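Grasp Reporting Rules (Simulated Hands)
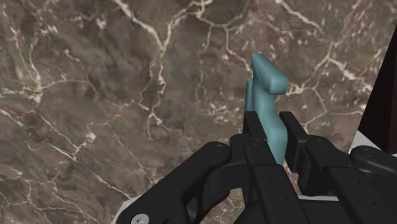
I've kept this entry going since January, mostly for people who are new to robot hands and keep asking me what counts as a grasp. The short version – it depends on whose rules you follow, so write down whose rules you followed!

Most of us in simulation use the Flallow rules, which Vasilis Kos drafted for the Fludmont project (he still answers email about them, bless him). They cover multi-fingered hands holding a single small object. Each trial gets a seed, a start pose and a hold time, and a full set is 400 trials per object. If you stop early you say so, and you report the number you got to.

Contact is where people argue. Under Flallow, a finger only counts as touching when the simulator logs a force on it. Looking close on screen isn't enough, and I've been fooled by that more times than I'd like. You also have to list friction values and the mass of the object, even if you left them at the defaults.

Backgrounds can be swapped freely – stone, wood, plain gray, whatever you like – but the list of textures goes in the report. My own Hurum set used 235 of them and the file took me almost 815 lines, so plan ahead.

The older Shawky rules are looser. They let you drop trials where the object starts in a bad spot, and I really don't like that. One set I reread had 1,680 trials and no record of how many were thrown out.

Last revised 5/31/20. The section on two-handed grasps is still a stub.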